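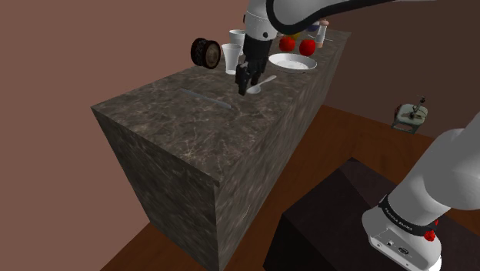 # Do we need another "hidden gem"?

Speaker notes, afternoon slot, 20 min with questions. Keep water close. Don't read the title out loud, they can see it.

**Open**

- Ask for hands: who booked their last trip because a list told them to? Wait. Put mine up too.
- Mivport story. I went in August because three articles called it undiscovered. The parking lot was full by 9 a.m. and the fish place had a laminated menu in five languages.
- Still a good lunch. Say so, or I sound like a crank.

**What "undiscovered" means in print**

- Usually: the writer hadn't been before.
- I went through 137 travel pieces on small towns. Only 7 quoted a person who lived in the place and didn't work in a hotel, bar or tour office. (Someone will ask how I picked them. Answer: the ones saved in my own folder, so it's no kind of science.)
- Read the Turero paragraph slowly. "Time has stopped here." Then the bus timetable, which has changed twice since that piece ran.

**Bastos**

- Spent nearly 2 weeks there, off season. Rain most days. Bakery shut, museum open mornings only, if the man with the key was up.
- The guide calls it "sleepy." People who live there call it closed.
- Othmane Fahmy disagrees with me on this, and he's been taking small groups there for years. His line: visitors in February keep the one café going. I'd like to see the café's books before I repeat that as fact. He may be right.

SLOW DOWN HERE, I rushed it last time.

**Vikow and the slow travel label**

- Same tour, same stops, one extra night, higher price. Compare the two brochures on the slide.
- What did the extra night buy? A cooking demo and a late checkout.
- Don't get drawn into train vs. plane. Separate talk.

**What I'd ask before booking**

- What month did the writer go?
- Who paid for the room?
- Does the last bus run after dinner?

If short on time, skip Vikow and go straight to the questions.

**Q&A**

- Likely: "So where should we go?" I don't do recommendations. Offer the Mivport lunch place if pushed, and tell them to get there before noon.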